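3. 設置とはじめての計量

Casix キッチンスケール Salta 取扱説明書(日本語版)
改訂日 2021年5月4日
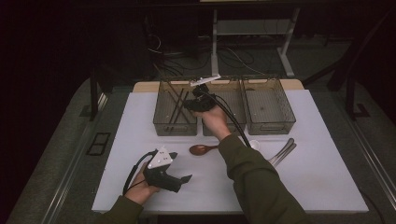 前章で電池を入れ終えた方は、この章から本番です。電池の向きに自信のない方は、いったん2章へお戻りください。表示部に何も出ないというお問い合わせの大半は、2章で解決します。残りは保護フィルムの上から電源キーを探している方です。

3-1 置き場所を決める

1. 平らで硬い台を選びます。布巾、ランチョンマット、読みかけの新聞の上は台とはみなしません。
2. 本体裏面の四つの脚がすべて台に着いていることを確かめます。対角を指で軽く押し、かたかた鳴るようなら脚を左に回して伸ばしてください。
3. 表示部右上の水準器をのぞき、気泡を円の内側に入れます。円の真ん中でなくてもかまいません。気泡と三十分にらみ合っても、精度はそれ以上よくなりません。
4. 冷蔵庫の側面、換気扇の真下、電子レンジの上は避けます。振動や風で表示が落ち着かなくなります。

注記:一度決めた場所から動かしたときは、手順2からやり直してください。隣の部屋まででも同じです。

3-2 校正する

校正には付属の分銅(2000 g)を使います。未開封の砂糖二袋で代用したいというご相談をいただきますが、砂糖の袋は校正器具として設計されていません。

1. 皿の上に何もない状態で電源キーを押し、「0」が出るまで待ちます。
2. 単位キーを押したまま風袋キーを押します。「CAL」が点滅します。点滅しない場合は、たいてい押す順序が逆です。
3. 分銅を皿の中央に静かに載せます。「静かに」は、音がしない程度とお考えください。
4. 表示が「PASS」に変わったら分銅を下ろします。
5. 「Err 2」が出たときは、分銅を下ろして手順1に戻ります。三回続けて出るようなら水準器をもう一度見てください。おそらく気泡がどこかへ出かけています。

注意:校正中は台に肘をつかないでください。本機は肘の重さも律儀に拾います。

3-3 容器を使って量る

1. 空の容器を載せ、表示が止まるのを待ちます。
2. 風袋キーを一度押します。表示が「0」になります。二度押すと単位がオンスに変わり、レシピが急に外国のものになります。そのときは単位キーでグラムに戻してください。
3. 材料を入れ、数値を読みます。
4. 続けて別の材料を加えるときは、そのつど風袋キーを押します。

注記:風袋を引いても、容器の重さが消えてなくなるわけではありません。容器と材料の合計が本機の上限を超えると「OVER」が出ます。鋳物の鍋をお持ちの方は、ここで一度立ち止まってください。

注記:容器を下ろすとマイナスの数値が出ます。故障ではありません。先ほどの容器の重さを覚えているだけです。

3-4 重さを記録する

本機は量った値を最大1067件まで保存できます。開発時には多すぎるという意見もありましたが、毎朝コーヒー豆を量る方には三年足らずでいっぱいになります。

1. 数値が止まったら記録キーを押します。短い音が一回鳴ります。
2. 長い音が鳴ったときは保存されていません。数値が止まる前に押しています。
3. 呼び出すときは記録キーを長押しし、単位キーで一件ずつさかのぼります。早送りはありません。改良のご要望は4月の時点で届いており、検討中です。

パソコンに取り込むには、別売の接続ケーブル Edet が必要です。Edet は電源を切ってから差し込んでください。入れたまま差し込むと、最後の一件が失われることがあります。最後の一件にかぎって大事な値であることが多いようです。

警告:皿に手や体重をかけて耐荷重を確かめないでください。本機は体重計ではなく、保証書にもそう書いてあります。

3-5 うまくいかないとき

表示がゆらゆら動く:風が当たっています。窓を閉めるか、換気扇を止めてください。
同じものを量るたびに値が違う:皿の裏に粉や米粒が挟まっていないか確認します。皿は反時計回りに少し回すと外れます。
キーを押しても反応しない:指が濡れていると働きません。手を拭いてから押してください。
表示が「2937」のまま動かない:内部番号が出ている点検モードです。電源キーを五秒間押し続けて抜けてください。入り方は、この説明書には載せていません。

以上で直らない場合は、本体裏面の製造番号をお手元に用意のうえ、Casix Nalomdale 修理窓口までご連絡ください。番号は皿を外さなくても読めますが、本体を裏返す前に、上に載っているものは下ろしてください。

日常のお手入れは4章をご覧ください。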